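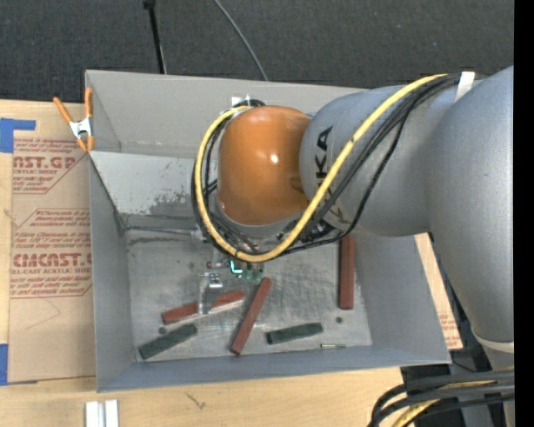
## 4.2 Vaciado de contenedores con piezas mezcladas

**Figura 3.** Puesto de vaciado con brazo KUKA. En el contenedor hay tres bloques rojizos y dos de color verde oscuro.

La segunda tarea del estudio es la más cercana al trabajo de taller: sacar de un contenedor gris piezas rectangulares que han caído sin orden. Un operario la resuelve sin mirar apenas. Para un brazo con una sola cámara fija sigue siendo un problema abierto, sobre todo cuando quedan pocas piezas y algunas están pegadas a las paredes.

El puesto se montó sobre una mesa de madera clara (Figura 3). Las paredes del contenedor se abren hacia fuera, lo que deja algo más de espacio a la muñeca del robot, pero el dedo de la pinza tiene que bajar casi hasta el fondo para tomar las piezas tumbadas. La propia articulación naranja y los cables amarillo y negros tapan parte del interior durante la aproximación. Por ese motivo la posición de cada bloque se estima antes de que el brazo entre en el contenedor y no se corrige durante el descenso.

Se hicieron 700 intentos de agarre en dos tandas, la primera en abril, con el planificador Arkska y con el método de referencia Ballora. Un intento se da por válido si la pieza sale del contenedor y se deposita en la bandeja sin intervención humana. El tiempo máximo por intento fue de 60 segundos.

Con las piezas separadas entre sí, Arkska completó el 95 % de los intentos. El resultado empeora mucho con los bloques situados en una esquina del fondo o junto a la pared delantera, donde un lado de la pieza queda sin hueco para el dedo. En esas posiciones se registraron 17 paradas por contacto con la pared, todas con Ballora. Arkska evitó el contacto, aunque a costa de descartar piezas que una persona habría cogido empujándolas primero hacia el centro.

El color no influyó en el agarre de forma apreciable. Sí lo hizo la orientación: los bloques en diagonal obligan a girar la muñeca y, según el lado del giro, el mazo de cables se tensa. El planificador no modela los cables, y los límites de giro se fijaron a mano.

A la vista de estos datos, el sistema puede encargarse de la parte fácil del vaciado, pero todavía necesita a alguien cerca para las últimas piezas. En la sección 4.3 se repite la prueba con los utensilios de cocina del conjunto Sukstead, de formas menos regulares.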